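Parallel gripper in simulation: thin items slip when approached from the wrist camera view
Posted in Grippers and End Effectors — 3 replies

Davoud Fallahi

I am comparing two finger sets on the same simulated arm before we order hardware. Set A has narrow tips, set B has flat pads. Both run under the Kiani controller with identical gains. Over 600 grasps on blocks and cups there is no useful difference. On thin or soft-edged items set B does better, but both miss more than I expected, and most misses are lateral. The target estimate comes from the wrist camera only.

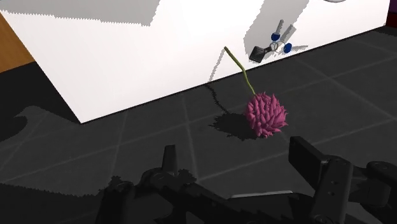
The wrist camera view is rendered with hard shadows, and I suspect the segmentation more than the fingers. Lateral error is worst on items with a strong shadow beside them. The pink flower is a typical case: the shadow of the bloom is nearly black, lies directly to its left on dark tile, and has the same spiky outline. Should I change the lighting, the camera or the fingers first?

Mahnaz Talebi

Lighting. Leave the fingers alone until you have a clean estimate. Rerun the same seeds with shadows disabled and compare the lateral error. If it drops, add shadows back with random light angles and retrain. We needed 2,000 extra renders for this on Drimness. Also log the mask centroid for each attempt — without it you cannot separate a perception miss from a slip.

Pouran Esfahani

Get a depth camera. Problem solved.

Despina Athanasiadis

Depth helps with shadows but is often poor on thin stems, at least on real sensors, so don't count on it alone. I would do what Mahnaz says, then test the two finger sets with ground-truth poses. 146 grasps per set was enough for us to see a difference in pad shape.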